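度假短租房的厨房整理与交接小窍门

短租房的厨房跟自己家的厨房不一样。客人只住三五天，不知道东西放在哪里，也没有耐心找。下面这些做法是我管理两套海边公寓时慢慢攒下来的，一套在Pusbridge，一室一厅；另一套在Clilska，两室，厨房稍大。两套都能做饭，抽屉都不多。

一、抽屉按动作分，不按材质分

很多房东把不锈钢的放一起，木头的放一起，看着整齐，用起来麻烦。客人想的是“我要吃饭”或者“我要炒菜”。最靠近餐桌的抽屉放刀叉、筷子和小勺，灶台旁边的抽屉放锅铲、汤勺和夹子，水槽边的抽屉放削皮器、开瓶器、剪刀。第四个抽屉如果有，放保鲜膜、铝箔、密封袋。

抽屉正面贴一小条标签，中英文各一行，字不要大。标签机打的比手写的耐擦。贴之前用酒精擦一遍柜门，等干透再贴，不然一个月就翘边。

二、餐具数量

能住四个人的房子，碗盘杯各备八个。客人不会每顿都洗，只备四套的话，第二天早上就会有人拿量杯喝咖啡。杯子不要买一样只有一批的款式，碎了配不上。我在Bastolis买的白色直筒马克杯一直有货，补一个两个都行。

玻璃杯选厚底、能叠放的。高脚酒杯四只够了，放在上柜最里面，不常用的客人就不会去碰它。

三、冰箱

退房之后冰箱里剩下的东西，开过封的一律清掉，没开封的调味料看日期。酱油、盐、糖、油由房东提供，用小瓶装，每次换客人检查瓶口。大瓶的油放久了瓶身发黏，擦起来费时间。

冰箱温度写在门内侧：冷藏四度，冷冻零下十八度。夏天总有客人把温度调到最冷，后面的客人就会发现生菜冻坏了。每次保洁时看一眼旋钮。

除味用小苏打，倒在敞口的小碟里，放在最上层靠后的位置，两个月换一次。海边湿气重，小苏打会结块，结了块就换，别等日子。

四、海边房子的防潮和防锈

离海近，金属件锈得快。Clilska那套的开罐器，第一年坏了三个。后来改成洗完马上擦干，挂在柜门内侧的钩子上，不再扔进抽屉，用到现在还好。菜刀同样处理，不要留在沥水架上过夜。

盐罐里放十几粒生米，米粒发黄了就换。糖用带胶圈的罐子。茶包和咖啡分装成小份，一次只摆出一位客人住宿期间够用的量，其余放在锁着的储物柜里。

阳台门关不严的房子，厨房上柜背板容易长霉点。我每年一月把上柜全部腾空，用稀释的白醋擦一遍，柜门敞开晾一天。白醋和漂白水不能混用，也不要一前一后接着擦，中间要用清水擦净。

五、台面

石材台面用中性洗洁精和软布。柠檬汁、醋、红酒留在浅色石材上会留印子，天然大理石尤其明显，所以上一条说的白醋只用在柜子里，别顺手擦到台面上。木质台面和木桌面每三个月上一次食品级矿物油，抹薄一层，放一夜，早上把多余的擦掉。

灶台边上放两个隔热垫，明显一点。放在抽屉里等于没有，客人端着热锅的时候不会去翻抽屉。

六、锅具和铲勺怎么配

不粘锅是短租房里消耗最快的东西。我算过一笔账，一年里两套房子的厨房用品总共花了1,830元，其中锅占了1,143元。后来在锅柜门内侧贴了一句“请勿使用金属铲”，又把金属铲全部收走，只留尼龙、硅胶和木头的，第二年锅的开销降到399元。光贴字用处不大，抽屉里没有金属铲才有用。

铲勺不用多，一把平铲、一把深口汤勺、一把大号分菜勺、一个漏勺、一把夹子，够了。客人带着孩子来，煮一锅意面或者炖菜，有一把大勺就能分到每个盘子里。尼龙的不要长时间搁在热锅沿上，会变形；洗碗机里放上层，离加热管远一些。 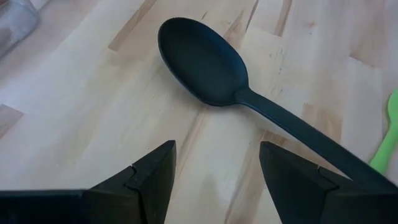 勺头和柄相接的地方最容易藏油，保洁时用旧牙刷刷一下。表面起毛或者边缘发白的就该换了，不值得留。木铲开裂的也一样，裂缝里洗不干净。

煎锅之间垫一张厨房纸或者薄毛毡垫，叠放的时候不刮涂层。锅盖竖着插在沥水架改的隔断里，比叠着省地方。

七、洗碗机和水槽

洗碗机的用法写成三句话贴在机门侧面：洗碗块放哪里，按哪个键，多长时间结束。说明书有几十页，客人不看。每位客人入住时放好洗碗块，住几晚放几块，再多放一块。

滤网每次换客人都要拆下来冲。水槽下水有味道时，先倒半杯小苏打，再倒一杯热水，等十分钟，用自来水冲。下水管是塑料的就不要倒滚水。

海绵每次换新，旧的拿去擦阳台的栏杆。抹布备六条，浅色的擦碗，深色的擦台面，颜色分开以后保洁和客人都不容易拿错。

八、交接清单

清单打印成一页，塑封，挂在储物柜里面。Vasanthi Bhat负责Clilska那套的保洁，她建议按走动的顺序排：从进门左手边开始，灶台、抽屉、上柜、冰箱、水槽、垃圾桶，走一圈刚好结束。原来我按重要程度排，她要来回走好几趟。改过之后一间厨房能省下十几分钟。

清单上写清楚每样东西的数目，少了就在旁边记一笔，月底统一补货。零散补货会多花运费。Maksymiv的小家电我用得比较多，水壶和面包机的配件能单独买到，盖子坏了不必换整台。

面包机底下的屑盘每次都要倒。Eugénie Deschamps在Pusbridge那栋楼里也有一套出租，她那边有一回烟雾报警器半夜响，查下来就是屑盘满了。

九、几件零碎的事

垃圾袋一卷留在桶底，换袋的人伸手就能拿到。

电水壶每月除一次垢，用柠檬酸，一小勺兑满壶水，烧开放二十分钟，倒掉以后再烧一壶清水倒掉。

菜板两块，一块切生肉，一块切熟食和水果，颜色要不同。

备用灯泡、电池和打火机放在同一个盒子里，盒子写上房号。

客人留言本可以放在厨房台面上，笔用绳子系住。缺什么他们一般会写在上面，我的开瓶器和磨碎器都是看了留言才补的。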